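Sunday, July 10, 2022

I've had a pot of tea and most of a packet of ginger biscuits beside me this afternoon, and a spreadsheet open that I've been avoiding since Easter, so this is going to be a long one. Several of you have asked how the robot arm plans are coming along, and whether I've spent the money yet. I haven't. I've spent a fair bit of time working out how I'd spend it, though, and I reckon that's worth writing down.

For anyone who's just wandered in, I run the little after-hours robotics group at the community workshop, and I've been wanting a proper tabletop arm with a two-finger gripper for longer than I care to admit. We've made do with hobby servos and bits of aluminium offcut, and we've learnt heaps from them, but they droop. You ask them to hold position and they have a think about it and then sag a centimetre, and by then the thing you wanted to pick up has been nudged off the bench.

So, the budget. After the sausage sizzles, the grant, and one very generous cheque from a former member's mum, we have $2,969. I know that figure by heart because I've typed it into the top cell of so many versions of the same spreadsheet. It sounds like plenty until you start pricing arms.

I narrowed it to two. The first is the Skolow, a lovely looking thing with a decent reach, and the base price would leave us a bit of change. The trouble is that the base price is for the arm, and I do mean the arm. The gripper is extra. The controller is extra. The mounting plate (a flat piece of metal with holes in it!) is extra, and so is the cable that joins the extra controller to the arm. By the time I'd added it all up I was over the budget and hadn't even got to freight.

The second is the Flemero, which is shorter and slower and a rather unfortunate shade of beige in the catalogue, but it arrives with the gripper, the controller and the power supply in the one box. Manolis Spanos has one in his garage and let me come over and play with it for an evening. It's noisy. It also put the same block back in the same spot over and over while we drank his coffee, and after the servos I could have hugged it.

Then there's everything around the arm, where I think most small groups come unstuck. I certainly did last time. My list at present has a bench that doesn't wobble, an emergency stop mounted where a kid can reach it, a clear guard for the front, spare fingertip pads, and a set of objects to practise on. Petridis quoted me for the guard and were very nice about my drawing, which had the dimensions in the wrong order. Fingertip pads come in packets of 8 from Etico and cost $73 a packet, and my rule of thumb is two packets in the first year with beginners on the controls. Maybe I'm being pessimistic. I'd still rather have them in the drawer.

Thodoris Tsolakis talked me into the other big change to the plan, and it's one that costs us nothing but patience. He was firm that we should do as much as possible in simulation before we buy anything at all - set up the tasks on the computer, watch where the gripper struggles, and let that decide what we need. I grumbled, as I do. I like hardware, I like the smell of a new motor, and I had a notion that simulation was a way of putting things off. But we've got a couple of donated desktops sitting there doing nothing between sessions, so I gave in.

And I've rather come around to it. The rooms you get to work in are a bit odd, sort of show-home bedrooms with the beds made up, but the young ones like them far better than a blank grey floor, and they've thrown themselves into making things to pick up. Cubes got boring in the first week. Round things are where you find out whether you've thought about your fingers properly, where they should close and how wide they need to open first.

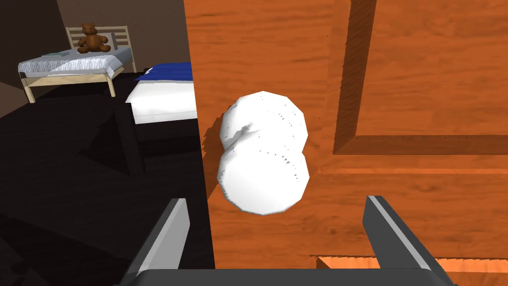
What I've taken from all this, money-wise, is that gripper opening matters far more to us than reach. I had reach at the top of my comparison table in bold, and I've moved it down to the fourth row. Our bench isn't big. What we want is enough clearance either side of an awkward shape that a beginner can come in a little crooked and still have a go, and that's a number you can look up on a spec sheet before you hand over a cent. The Flemero does all right there. The Skolow does better, but only with the larger gripper, and you can guess whether that one's extra.

The other lesson is to put something aside for the computers. I'd left that line blank because the desktops were free, and one of them is now making a sound like a possum in a roof. A better graphics card might do more for us this year than anything with a motor in it, and I've pencilled one in, second-hand, with a question mark.

So the plan is to keep going as we are through the rest of the school holidays, get a final freight quote for the Flemero, and order in August if the figures still hold. If you've bought either arm and have opinions on the wrist joint, please leave me a comment. I'd also love to hear from anyone who has found a solid bench at a reasonable price, preferably one that fits in the back of a Corolla with the seats down.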